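Nultport Observatory is looking for people to help sort meteor camera records from the winter showers. The work is unpaid, done at home, and open to anyone over 16. No astronomy background is needed.

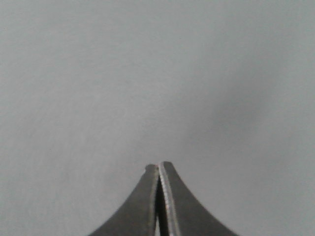 **How much time does it take?**
Two hours a week is enough, and you can pick the evenings yourself.

Our all-sky station at Torbridge recorded 3,315 short clips in December. So far 951 have been checked. The rest need someone to look at each one and mark it as a meteor, an aircraft, a satellite or cloud. Every clip goes to two people, and Stubbs, our sorting page, passes any disagreement to the duty observer.
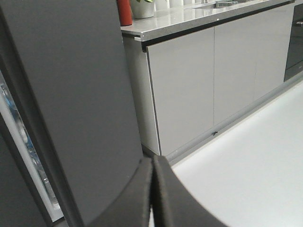

Meteor trails are usually straight and brief, while aircraft lights blink and take longer to cross. You will also be asked to note the shape of any trail that splits or fades. Simple comparisons are fine: two dark pads meeting in a wide, shallow V, as in the picture, would go down as "shallow V". Please don't guess at brightness, as the Gunix software measures that separately.

## What you need

- A computer with a reasonably large screen
- A steady internet connection
- One free Monday evening for training, 7.30pm, online

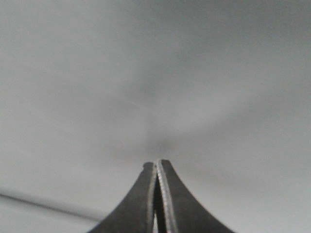

*Posted by the Meteor Desk, Nultport Observatory*

We have 11 places in this round. To apply, send a short note through the contact form saying which evenings suit you. We reply to everyone within a week.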